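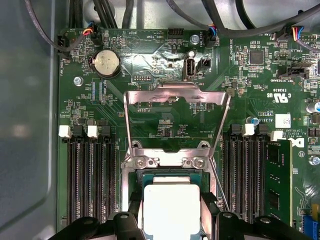
# Sending intraoral scans to Femmont: frequently asked questions

For dental practices with an active laboratory account. Implant cases have their own form, which Feven Demissie in case intake can send you.

## Which file formats do you accept?

STL, PLY and OBJ. PLY is preferred for crowns and veneers as it keeps the colour data. Do not send screenshots of the scan in place of the scan file.

## Is there a size limit?

300 MB per case. If the upper and lower arches together exceed this, export each arch separately and upload both under the same case number. Compressed folders are accepted if they are not password protected.

## What must each case contain?

- the prepared arch
- the opposing arch
- at least one bite scan
- the completed order form, with shade and material

Cases without a bite scan are put on hold and the practice is notified by email.

## How should I name the files?

Case number, arch, version - for example, 133_upper_v1. Leave patient names out of file names. They belong in the order form only.

## The margin line is unclear on my scan. Should I send it anyway?

Rescan if the patient is still in the chair. Otherwise send it with a note in the comments field. Phong Đoàn checks margins on all fixed work and will contact you before design starts if the line cannot be placed.

## Do I need a particular computer to use the Ronura viewer?
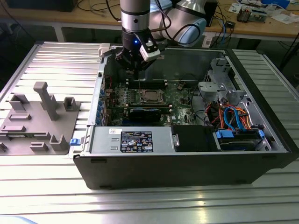 The Ronura viewer opens our design proposals and lets you rotate, section and comment on them. It runs in a browser, but large full-arch files are slow on computers with built-in graphics only, and we advise a separate graphics card for those. In an open tower case like this one, lying on its side, the card is the black unit installed in an expansion slot below the processor socket. Practices with laptops can look up the graphics model in the system settings. If there is no separate card, choose "Light view" when opening a case; measurements are the same in both modes.

## How long do you keep scan files?

Seven years from the date of delivery. Proposals that were never approved are deleted after three months.

## Can I change a case after approval?

Up to the start of milling, yes. Once the status reads "In production", a change is treated as a new order. Phone the laboratory for this - comments left in the viewer after approval are not monitored.

## My upload stops before it finishes. What should I check?

Check that the practice firewall allows the upload portal, then try a wired connection. If the fault continues, write to Beat Bachmann with the case number and the time of the failed attempt.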